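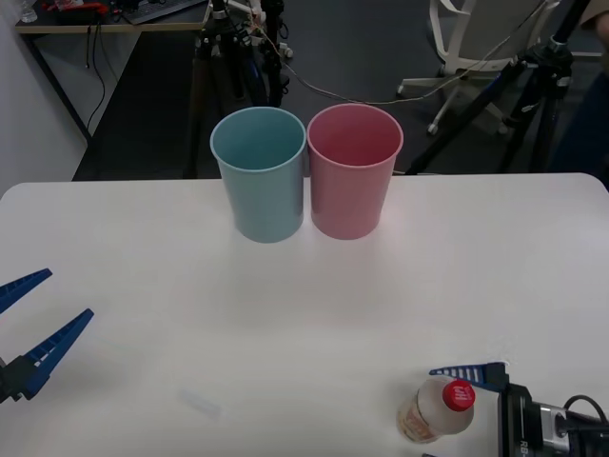
扒歌怎么扒:从一首歌到一张能用的谱

更新 2022年2月18日。加了“贝斯听不见怎么办”那段,老有人问。其他地方顺手改了几个字。

先说这篇写给谁。会一件乐器,能看简谱或者吉他谱,自己想弹的歌网上搜不到谱,或者搜到了一听就不对。那就自己扒。没有绝对音高也行,我就没有。

不讲乐理大课。用到哪说到哪。

要准备的东西

一副能听清低频的耳机。我用的Zada,有线那款,200块,线有点短,别的没毛病。蓝牙的也能用,但跟着弹的时候有延迟,你弹的和你听的对不上,烦死。能插线就插线。

一个能变速不变调、能循环选区的软件。我用Prultton,界面丑,但是快捷键顺手,左括号设起点,右括号设终点,空格就开始转圈。你有别的就用别的,功能差不多:变速、循环、升降八度、均衡器,这四样有了就够。手机上的也行,就是选区不好拖,手指头粗的人会发疯。

纸。铅笔。橡皮。我知道可以直接打进软件,但是先写纸上。扒的过程里一半的东西要改,纸上划掉重写最快。等全扒完了再誊。

你的乐器放手边,音调准。调音器调,别凭感觉。这个后面会说为什么,血泪。

音源也讲究一下。找正式发行的版本,码率高一点的。现场版先别碰,观众在喊,鼓到处漏,吉他手还可能临时改了编曲。翻拍的小视频更不行,有的平台会偷偷把音调升一点点,你调好的琴怎么弹都差一截,还以为自己耳朵坏了。

第一步 听,别动手

从头到尾听两遍。琴放下。笔可以拿着。

第一遍就听,什么也不干。第二遍记段落。我习惯写成一竖排,前奏、主歌、主歌、预副歌、副歌、间奏、主歌、预副歌、副歌、桥、副歌、尾奏,旁边标时间。几分几秒进来的,写上。这张单子后面一直要用,别潦草。(我潦草过,回头认不出自己写的“间”还是“问”。)

段落怎么分,听鼓。换段之前鼓手多半会打个过门,然后下一拍有个镲。没鼓的歌听伴奏密度,突然多了一层或者突然空了,那就是换段。

标完段落数小节。跟着点头,一般是四拍一点,数“一二三四 二二三四 三二三四”,第一个字就是第几小节。主歌八小节的多,也有人写九小节的,多出来那一小节就是给歌手喘气或者等鼓过门。碰到这种别怀疑自己,再数一遍,还是九那就是九。

三拍子的歌单独提一句。数“嘭嚓嚓”能对上就是三拍。还有一种听着像三拍又像四拍,晃晃悠悠的,那多半是八六或者十二八,一大拍里面装三小份。先不管叫什么,脚踩大拍,嘴里数小份,能稳住就行。

第二步 速度和调

速度:软件里有个敲拍子的功能,跟着歌敲空格,敲个十几下数字就稳了。Prultton里是T键。出来的数字如果是99、101来回跳,那歌八成是100。录音室的歌基本跟着节拍器录,整数居多。老歌不一定,老歌没有节拍器,副歌会跑快,正常,你记个大概就行。

敲出来的数字跟你的体感差一倍也常见。你觉得慢歌,软件说快歌。鼓的军鼓落在二四拍上,用这个去对。军鼓每次响之间隔两拍,数出来是几就是几。

调:最快的办法是找“家”。歌唱到最后一个字,或者最后一个和弦,停下来,觉得“到家了”的那个音。哼住它。别松口。然后在琴上一个一个试,试到跟你哼的一样。那个音大概率就是调的主音。

哼不住的人,暂停之后立刻哼,哼着去摸琴。中间别想别的,一想就跑。我刚开始的时候哼着哼着就滑到上一首歌去了。

找到主音以后判断大小调。弹一个大三和弦,再弹一个小三和弦,哪个跟歌搭就是哪个。都不难听的时候,看副歌第一个和弦。也有歌主歌小调副歌关系大调的,比如主歌绕着Am,副歌一下亮起来落在C,那用的音还是那七个,谱子上随便选一个写,别纠结。

怎么弹都差一点点,比你的品低又没低到下一品。两个可能:一是你琴没调准,二是录音本身偏了。老磁带转的录音常有。软件里有微调,单位是音分,100音分等于一个半音。往上往下一点点拧,拧到跟你的琴对上。拧歌,别拧琴,拧完琴下一首你又忘了调回来。

变调夹的问题。吉他弹的歌,如果调是降B、降A这种,很可能人家夹了夹子在弹G的指法。怎么听出来?听空弦。有空弦嗡嗡响的、击弦勾弦特别溜的地方,大概率是开放和弦。夹一品试试,夹三品试试,哪个顺手得像作弊就是哪个。

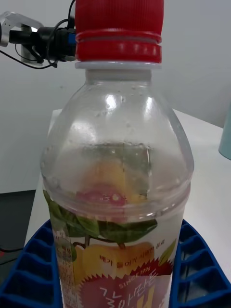

第三步 贝斯

先扒贝斯。这个顺序别换。知道了最底下那个音,和弦就猜出一半了,后面省太多时间。

从段落单子里挑最简单的那段,一般是第一段主歌。选两小节,循环。只听每小节第一拍最低的那个音。哼,摸琴,写下来。下一组两小节。就这么一直推过去。

不用把贝斯的每个音都记下来,除非你就是弹贝斯的。先记每小节第一拍的音,再看中间第三拍有没有换。换了就写两个。

贝斯听不见怎么办:

一,升八度。把整首歌升一个八度,贝斯跑到中音区,一下就清楚了。人声会变成花栗鼠,忍一忍。这一招最管用,先试这个。

二,切高频。均衡器里把200赫兹以上的慢慢拉下来。拉得太干净反而听不出音高,因为我们听贝斯很多时候是靠上面的泛音在听。所以拉一点听一点,觉得人声糊了贝斯还有线条,就停那儿。

三,换耳朵。耳机左右反过来戴。听着像玄学,反正我有时候反过来就听到了,大概是注意力重新分配了一下。

四,唱。你跟着唱最低的那条线,唱到跟它粘在一起、分不出哪个是你,那就对了。粘不上,有拍频那种一抖一抖的感觉,就是差了一点。

常见的坑是八度听错。不要紧,写音名就行,八度后面再说。还有一个坑是把底鼓当贝斯,底鼓咚一下也有音高,但它每次都一样高。如果你扒出来四小节全是同一个音,回去再听听。

另一个坑是五度。听到G,写了G,上面的和弦怎么弹都别扭,可能人家和弦是C,贝斯在走五音。先写个问号往下走。问号多不怕,怕的是停在一个地方死磕一小时,耳朵磕麻了,听什么都像对的。

给自己定个规矩,一个地方循环超过十次还没听出来,画圈,过。等整段出来了前后一对,多半自己就填上了。

第四步 和弦

现在你有一排低音了。比如主音是G,低音是G D E C。

先假设每个低音都是根音,在这个调里配出来就是G、D、Em、C。跟着歌弹一遍。对的地方打勾。不对的地方停下来。

不对通常就这几种:

大小弄反了。Em弹成E之类。换一下听听就知道。出现调外的大三和弦很常见,特别是进副歌前面那一下,本来该小的变大了,有个往前推的劲。听到那个“要来了要来了”的感觉就试试大的,再加个七。

转位。低音是升F,调是G,一配配出个升F减,难听得很,歌里哪有那么苦。那就是D把三音放底下了,写D/#F。凡是低音一级一级往下走的,G、升F、E、D这样,中间十有八九夹着转位。这个熟了以后一听下行就条件反射。

挂留。和弦听着悬着,不大不小,有点空。试sus4,试sus2。民谣里D和弦小指一按一抬,就是在sus4和D之间来回。你看谱子上写得花里胡哨,手上就动一根手指。

七和弦、九和弦。大三和弦弹上去“对但是太傻”,那就加东西。软绵绵的加大七,布鲁斯味的加小七,亮晶晶的加九。我的判断办法很土,一个一个试,哪个弹上去我自己的声音消失在歌里了,就是哪个。

减和弦、增和弦。少,但是会有,大多是两个和弦之间路过一下。低音半音往上爬的中间那个,试减七。

配和弦的时候音量关系要调好,歌大一点,琴小一点。琴太大声你会被自己说服。我以前抱着琴闷头弹,觉得全对,录下来一听,副歌整个错的。

所以录一下。手机录就行,歌外放,你跟着弹,录一段听回放。哪里脏哪里就有错。接声卡也可以,我接的是Multau那个小盒子,单进单出,歌走一轨琴走一轨,回放的时候可以把两轨左右分开听,错的地方特别明显。没有就算了,手机够用。

第二段主歌先别偷懒抄第一段。至少过一遍。编曲的人喜欢在第二段换一个和弦,或者提前半小节进,不仔细就漏了。最后一遍副歌也要查,升调的歌一抓一大把。升半音、升全音的都有,升的那一下通常前面有个停顿或者一个很响的大和弦。

第五步 旋律

人声旋律比和弦好扒,因为它最响。麻烦在节奏。

先写音高,不管长短。一句一句来,一句歌词上面写一排数字或者音名。调已经知道了,就那七个音里面找,碰到外面的再标升降。用简谱写最快,主音就是1,哼出来直接是数字。

听不准的时候,找这一句的最后一个音。落音好找,多半是和弦里面的音。然后倒着往前推。第二好找的是最高音。两头钉住,中间就是爬楼梯,级进还是跳进,听方向就行。

滑音、转音、气声,先别写。写骨架。歌手每次唱都不一样的东西你写它干嘛。除非那个转音是这歌的招牌,那就单独放慢到一半,一个音一个音抠。

节奏。先确定每个字落在拍上还是拍中间。脚踩拍,嘴念歌词,不唱,就念。脚落地的时候嘴里那个字,底下画一杠。杠全画完,节奏就出来一大半了。剩下的字往两杠中间塞,塞一个就是八分,塞三个就是十六分,当然也有附点和切分,那就念慢一点再听。

流行歌里抢拍多得要命,一句的第一个字经常在前一小节的最后半拍就出来了。看着小节线外面挂一个字,别觉得别扭,它就是那样的。

有的歌写出来附点太多没法看,可能是摇摆节奏。谱头上写一句“八分音符按摇摆演奏”,下面全写成平的八分,清爽。

第六步 鼓(弹唱的可以跳过)

鼓按这个顺序:军鼓,底鼓,镲,过门。

军鼓在二四,先写上。不在二四的时候,比如只在第三拍,那是半速的感觉,写上。

底鼓选一小节循环,放慢。拿笔敲桌子跟着敲,敲对了再写。底鼓和贝斯常常是一起的,前面贝斯扒过的话可以直接对照。

镲:主歌一般踩镲,副歌换叮叮镲或者吊镲,还有一种踩镲半开哗哗的。踩镲是八分还是十六分,放慢到一半数一下。切低频能听得更清楚。

过门最后弄。过门难在快,放到三成速度鼓声会糊成一片呱唧呱唧的,反而听不清。我一般不低于五成。实在太密的,先数一共响了几下,再分给哪个鼓。声音从高往低走就是从小桶往大桶下来。

鬼音,就是军鼓上轻轻擦的那些小音。初学别管。想管的话,切到只剩中高频,音量开大,听见沙沙的小东西就是。别开太久,伤耳朵。

第七步 前奏、间奏、那些小花样

一首歌大家认得它,往往就靠前奏那几个音。所以这里要抠准。

吉他的句子,光听出音还不够,还得找把位。同一个音琴上好几个地方有。判断的线索:音色亮的靠低把位、细弦;闷一点厚一点的在高把位、粗弦。有滑音的看滑的距离,同一根弦才能滑。两个音同时响的,肯定在两根弦上。试几种,哪种手不用飞来飞去就是哪种。弹琴的人都懒,原曲也是懒人弹的。

推弦听起来音是连着往上拱的,勾弦击弦第二个音没有拨片的声音。放慢以后听起音,有“嗒”的就是拨了,没有的就是连音。

分解和弦:先弄清楚和弦,再听弹的顺序。低音一下,然后上面几根弦什么次序。一小节抠出来,后面多半重复。有一个音死活不在和弦里?空弦。多试试二弦一弦空着。

钢琴:左手就是你前面写的低音,加五度或者八度。右手先找最高的那条线,中间的音用和弦填。想把每一个音都扒出来很难,我也做不到,弹出来像就行。

合成器铺底的那种长音,写个和弦名字,旁边注“长音”,够了。

合声(和音)部分,主旋律往上三度找,找不到就往下三度,再找不到试六度。左右声道经常各放一条,摘掉一边耳机听。有的软件能把中间的声音消掉,人声没了,两边的和音就露出来了。Prultton里叫“中置消除”,效果看歌,有时候消完跟在水里一样。
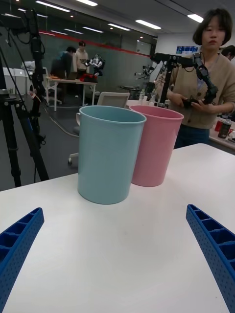 第八步 全曲走一遍

原速,从头到尾,跟着弹。别停。错了也别停,错的地方拿笔点一下谱子,继续。弹完回来看点在哪儿。

这一步会冒出来一堆问题。放慢的时候全对的,原速一跑,换和弦早了半拍。常见,和弦提前半拍进,就是刚说的抢拍,和弦也会抢。回去把它标上,我用一个小钩子画在小节线前头。

第二遍,歌关小,你弹大,看结构记住没有。

第三遍,关掉歌,自己弹自己唱。能撑下来说明这张谱能用了。

放一天再听。真的放一天。耳朵当天是疲的,它会护着你的错误。隔天早上一听,副歌第二个和弦不对,三秒钟就听出来,前一晚磨了半小时都没发现。我每次都这样。

第九步 誊谱

格式随便,自己看得懂是底线,别人看得懂是加分。

谱头写:歌名,调,速度,拍号,夹几品。夹几品一定写,不写三个月之后你自己都要重猜。

一行四小节。不要一行五小节,不要有的行三有的行四,眼睛会找不着。遇到那种多出来的一小节,单独放行尾,空出来显眼。

段落名写在行首,框起来。重复的段落用反复记号或者直接写“同主歌一”,但是如果有一个和弦不一样,就老老实实重写一遍。我见过谱子上写“同主歌一,但第六小节换成Am,第八小节少两拍”,现场谁看得过来。

歌词写在和弦下面,和弦对准那个字。对准。差一个字换早了就是错。用电脑打的时候用等宽字体,不然自己屏幕上对得好好的,发给别人全歪。导出成图或者PDF再发,保险。

文件名带上版本。我吃过亏,一个文件夹里“最终版”“最终版改”“最终版改2”,排练那天打印的偏偏是最早那个。现在统一写歌名加调加日期,土但是不乱。

拿一首走一遍给你看

去年八月扒的一首,叫Ngau,很小众,纯器乐前奏加两段主歌那种,网上没有谱。过程抄自当时的草稿纸。

听两遍,段落出来:前奏、主歌、副歌、主歌、副歌、尾奏。没有桥。短歌,适合练手。

敲速度,100。军鼓对得上,没问题。

找家:尾奏最后一个音哼住,摸到A。弹Am,搭。弹A,一下变喜庆了,不对。所以A小调。

贝斯,主歌前四小节:A G F E。下行,很顺,升八度之后一耳朵就出来了。

配和弦,Am、G、F、Em。前三个对。第四个不对,Em太软。换E,对了。加七,E7,更对。老套路,小调里面五级用大的,劲儿足。

主歌后四小节:A G F F。最后没去E,停在F。我一开始写了E,因为前面是E嘛,顺手就写了,没听。全曲走的时候脏了一下才发现。所以说别抄。

副歌:低音C B A F。C,B,那个B配出来Bdim,一听就不是。低音下行,转位,G/B。好了,C、G/B、Am、F。

第二遍副歌最后加了两小节,F走Fm再回C。那个Fm找了半天。F弹上去差一点酸味,试了Fmaj7,不是,试F加六,不是,后来手指头滑下去按成了Fm,就是它。瞎猫碰死耗子。以后再听到大调里面突然酸一下、有点想哭那种,先试四级变小。

前奏那段吉他,音都在Am的音阶里,把位试了三个,最后在五品那里手最舒服,有个滑音从五品滑到七品,也对得上。

从头到尾两个晚上。第一个晚上和弦,第二个晚上旋律和前奏。隔天早上改了一处,就是那个F。

几个老被问的

没有乐器在手边能扒吗?能写级数。1 5 6 4这样写,回家再对调。坐地铁的时候我就这么干,写在手机备忘录里。准头差一些,练耳朵倒是不错。

自动识别和弦的软件行不行?能用来开头。简单的歌对得七七八八,转位基本瞎写,挂留也分不清,小节线还会飘。我偶尔拿来核对,自己先扒完再看它的,不一样的地方回去听。顺序反过来的话,你会信它。

人声分离呢?好用,特别是听贝斯和和音。就是会有残留,呼噜呼噜的,有些不存在的音会冒出来。分离轨听完要回原曲确认一遍。

一次扒多久?耳朵一个小时左右就不行了。听什么都对,或者听什么都不对,就是累了。起来喝水,走两圈。音量别开太大,越听不清越不要往上推,推上去耳朵累得更快。

扒错了会怎么样?不会怎么样。改。我Prultton里有个工程排到第1016小节,就是同一首歌来来回回切碎了循环,切到最后软件都卡。那首到现在桥段还有一个圈没填上。弹的时候我就弹个空五度混过去,没人听出来。

先扒什么歌好?选你已经能从头哼到尾的。脑子里有声音,找起来快一半。一把吉他一个人唱的最好,乐队的次之,电子的最后。爵士先放放。

多久能变快?看量。头几首特别慢,一首磨一个礼拜都有可能。扒多了你会发现来来去去就那几套走向,听前两个低音就知道后面两个是啥。那时候就快了,也容易偷懒,偷懒就容易在第四个和弦上翻车,见上面那个F。

视频里看手行不行?行,有现场视频就看,静音看手型。看左手在哪个把位,夹子在几品。但是要确认视频跟录音是同一个调,很多人现场会降调唱。还有对口型的,手是乱按的,别信。

鼓谱符号那部分有人说太略,是的,略了,我鼓谱写得也不规范,等有空单独写一篇。四弦琴的夹子问题也一起放那篇里。

谱子可以发给乐队的人用,往外发之前看一下版权,有的平台不让传完整歌词,那就只留和弦和小节。

补一个快捷键:Prultton循环的时候按住Shift拖右端点,起点不动,一格一格往后加。抠长句子很好用,刚知道,之前都是重选的。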